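Speaker notes – Habitat work on the Vadine heath: agreements with private landowners
Autumn meeting of partners, November
Speaker: Eugeniusz Chmielewska, Land Agreements Section

Slide 1. Title
Welcome on behalf of the section. Thank the Larico estate for the use of the hall. Questions are to be held until the end, except on points of fact.

Slide 2. Purpose of the talk
The section was asked to report on the voluntary agreements that cover the nesting grounds of ground-nesting birds at Vadine, chiefly nightjar and woodlark. The talk covers what the agreements require, what has been done under them and which matters remain open. It does not cover the public access review, which has its own paper.

Slide 3. The ground
The heath is in four ownerships. The largest block belongs to the Larico estate, and the Jasińska holding lies along its southern edge. The remaining two are small and have been let for grazing for many years. Point out on the map that the stream forms the boundary between Larico and Jasińska, and that the fence does not follow it.

Slide 4. What an owner agrees to
An agreement runs for 6 years. The owner undertakes to leave marked plots uncut from March to the end of August, to keep dogs under control on the plots and to allow survey staff on the land with a day's notice. In return the section pays for fencing, scrub clearance and one yearly visit by an adviser.
Pause here. Owners in the room may wish to note that payment follows the visit and is not made in advance.

Slide 5. Area under agreement
At present 140 hectares are covered. A further 75 hectares at the northern end are under discussion. Please do not describe the northern ground as secured, in this meeting or outside it. The owner has not signed.

Slide 6. Scrub clearance
Birch and pine were cleared by hand on the wetter ground and by machine elsewhere. The contractor, Plekier, worked from October to February and left the site in good order. Stumps were treated on the Larico side only. The Jasińska holding prefers regular cutting, and the agreement was altered to allow this. Regrowth on the two sides will be compared next summer.
If asked about burning: no burning was carried out, and none is planned.

Slide 7. Survey method
Surveyors walk fixed routes at dusk, starting at 9.15 pm in June. Each route is walked twice by different people. There are 130 marked points, most of them on the open heath and the rest along the forest rides. Nests are not searched for, and surveyors who come upon one by chance are to record the plot number and withdraw.

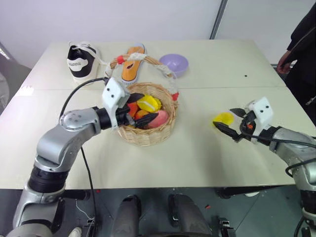
Photograph: Land Agreements Section. A sneaker, an orange insole, a lavender bowl and a wicker basket on a white table.

Slide 8. Matters still open
The first is grazing. Cattle keep the heather open, but the present stocking dates overlap with the nesting period on two plots. The tenants have asked for written terms before they move any animals, and a draft is with them.
The second is the forest ride between the Larico gate and the old sand pit. It is used by timber lorries in spring. The estate has offered to send them by the eastern track, subject to repair of the culvert – the cost of that repair has not been agreed.

Slide 9. Requests to partners
Partners are asked to send any changes of ownership or tenancy to the section before the end of January. Survey records should be sent on the standard form, with the route number filled in. Last season several forms came without it and could not be used.

Slide 10. Questions
Allow fifteen minutes. Questions on individual payments should be taken privately after the meeting. Paper copies of the map are at the side door.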